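Two-Arm Packing Cell: Equipment Plan
Hipólito Bravo and Rochelle Ostrowski, Murnton
December 4, 2025

Our task is bagging groceries with two arms, and paper bags have been the hard part. The grippers and wrist cables take most of the wear, so they come first in the budget.
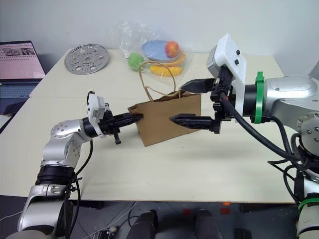
Do we need to replace both arms next year?
Only the spare parts are due. The arms stay, and the money goes to fingers, cables and clamps.

Naseri quoted $106 for a set of gripper fingers and $15 per cable. Priltwood was cheaper on fingers at $70, but shipping to Murnton adds $12 and the order would not arrive until February. Rochelle wants one set from each supplier so we can compare them.

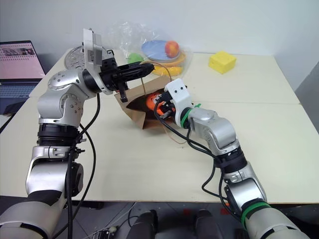 Printed mounts are left out of the table of costs. We make those ourselves at the Prarkport lab and pay only for filament, which comes out of the course fee.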